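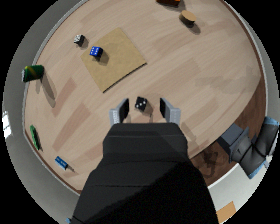
Fault 251, "finger did not confirm close," is the one most new Skirnier owners meet first, so please don't be alarmed if it stops your arm on the very first Wednesday. It means the wrist asked for a grip and never felt one. Small objects bring it on most often, and a die sitting between open fingers, like the black one on our round table, is a fair test piece for what follows.

1. Press Hold on the pendant and wait for the amber lamp.

CAUTION: Keep your hands away from the fingers until the lamp is steady. The wrist can still close under spring load while it blinks.

2. Open the fingers fully from the Manual page and leave them open.
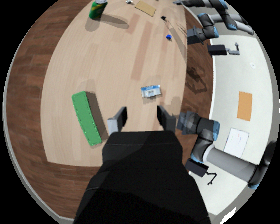

3. Take your time and wipe both inner pads with a dry cloth. If a pad feels loose, snug its 2 screws and no more than that.

4. Enter service code 1238 and choose Re-zero Grip.

Note: Elif Naz Polat at the Durska help desk likes to run the re-zero twice, and we have come around to her way of thinking.

5. Back the arm away from the table, still open and empty, before you clear the fault.
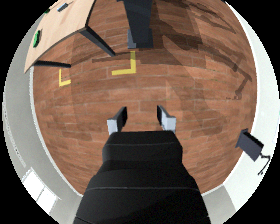
6. Press Clear, then Resume. If 251 comes back, switch off at the wall and call Durska.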